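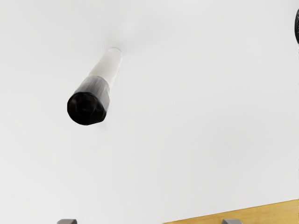 I have spent most of September on one failure in the pick-and-place stack, and it is fixed well enough that I can write it down before I forget how it went.

The setup, for anyone new to this blog: I run everything in simulation first. The simulator is Sodard, the planner is Tufa, and the bit in the middle that decides where an object is and how to hold it is my own code, called Fernemum. The view from the wrist goes into Fernemum, a pose comes out, and Tufa turns that into a path for the arm.

The failure was on pale objects over pale surfaces. The wrist view gave me a mask for the dark part of a cylinder and nothing for the white part. Fernemum then fitted a cylinder to the mask it had, which was short and stubby, and put the centre well down inside the black cap. The long axis was often wrong too. With only the cap to go on, the fit would sometimes decide that the flat end was the side, and Tufa would be asked to bring the fingers in along the tube instead of across it. The planner did what it was told.

I ran 519 trials with random poses and saved the mask and the fitted pose for each one. In 200 of them the fitted axis was wrong by enough to matter. I had expected the bad ones to be spread out, but they were nearly all cases where the white end pointed away from the gripper.

My first attempt was to lower the threshold on the segmentation. It found more of the tube. It also found soft shadows and called them objects, so I put it back.

The second attempt was to use depth as well as colour. Sodard gives you perfect depth if you ask for it, and with perfect depth the problem goes away at once. I don't have perfect depth on the real arm, so I added noise to match what I get there, and half the improvement vanished. The edge of a white tube near a white surface is a small step in depth, and the noise is nearly as big as the step. When the object is off the surface it works well. When it is lying flat it does not.

What worked was duller. The black end face is easy to find in most views, even with reflections on it. I fit an ellipse to it, and the ellipse gives two possible directions for the axis. For each one I project the full known length of the object back into the view and look for faint shading where the side of the tube ought to be. It doesn't have to be a strong edge. I add up the gradient along the whole predicted line and compare the 2 totals. Added up over that length, a weak edge is quite clear. If the totals are too close to call, Fernemum now says so and asks for another view from a slightly different wrist angle.

That last part needed a change in Tufa, because there was no way for the planner to accept "not sure" as an answer. A pose was either there or it wasn't. I added a third state to the message and a small "look again" motion that turns the wrist and backs off a bit. Pantelis Tsoukalas, who looks after the Tufa branch I build from, asked me to make the motion optional and to stop it after 2 tries. Both fair. Before his comment it could go on looking for ever if the object was in a bad place, and I had in fact left it doing that over lunch.

I also found a bug of my own on the way. The fingertips show up at the bottom of the wrist view, and I had a fixed mask to ignore them. The mask was drawn for the gripper fully closed. With the fingers wide open it missed them, and now and then a grey corner of a fingertip was being fed to the segmentation as a candidate object. I now work out the mask from the joint positions, as I should have done at the start.

Still to do: objects where the dark end is hidden altogether, and wooden table edges, which give a long straight gradient that can fool the sum if the tube happens to line up with it. I have a rough check for the second one that looks at colour on both sides of the line. It needs tidying.

The changes are in the Zollorness branch if you want to try them. You will need to rebuild the message types first or the planner won't start.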